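Overhead panel, part two: annunciators and the wiring behind them

The overhead has been sitting on two sawhorses since February and I finally had time to get back to it. For those who have not followed the project, it is the aft section from a scrapped regional turboprop, bought as a bare frame with most of the switches gone. The frame itself was in decent shape. There was some corrosion on the left rail, which I sanded back and primed, and one corner had been bent and straightened by a previous owner with what must have been a hammer.

What I was missing was the annunciator strip. I had been looking for one for a long time. Complete strips do come up now and then, but usually with the whole panel attached, and I already have a panel. In the end Theresia Hämmerli, who is building a similar cockpit, told me about a breaker called Brorwood that had a shelf of loose avionics parts. They had one strip with 2 broken lenses and no rear connectors. I paid more than I wanted to and it arrived wrapped in an old curtain.

Lamps or LEDs

The original lamps are 28 volt and get hot. I ran them for an evening on a bench supply and the housing was too warm to keep a finger on. I know some builders insist on original lamps for the color, and they do look right, a bit orange and slow to come on. But my panel will be on for hours at a time in a small room, so I went with LEDs behind the original caps. I tried three different whites before I found one that did not turn the amber captions green. The one I settled on is a warm white from Lambert, with a resistor on each lead.

For the two broken lenses I cut new ones from smoked acrylic and had the captions engraved. They are slightly glossier than the originals. I went over them with fine wet and dry paper and now I have to look twice to find them.

Wiring

This was the slow part. Every caption gets its own wire plus a shared ground, and the whole strip goes back to an output card through a 50-pin connector. I used green for signal and black for ground all the way through. It would have been smarter to use more colors, but I had a full reel of green and wanted to use it up. Each wire has a printed number sleeve at both ends. Do the sleeves before you crimp. I forgot on the first bundle and had to cut the ends off and start again.

Strip the ends short. If there is too much bare copper showing behind the pin, it will touch its neighbor as soon as the connector is bent into place.
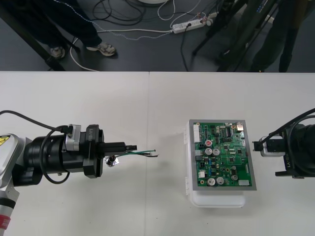 Software side

The output card talks to the simulator through Pollby, which I have used on the main panel for years. Each light is mapped to a value from the aircraft model. Most of them were simple. The generator and bus captions took longer, as the model I fly does not separate them the way the real aircraft does. Manaia Mahuika sent me his config file, all 273 lines of it, and I copied his logic for the electrical page. The hydraulic page I did myself.

The test button now lights everything at once, and the dimmer works from full down to night level with a little flicker near the bottom. I think that is the card and not the wiring.

Still to do

The switch guards are next. I have four originals and need nine. Pituvier makes a cast copy that looks close in the pictures, but I have not held one yet, so I ordered a single guard to compare. After that the frame gets its final coat of gray and goes up on the ceiling brackets. If anyone has a spare fuel transfer knob, even a cracked one, please leave a comment.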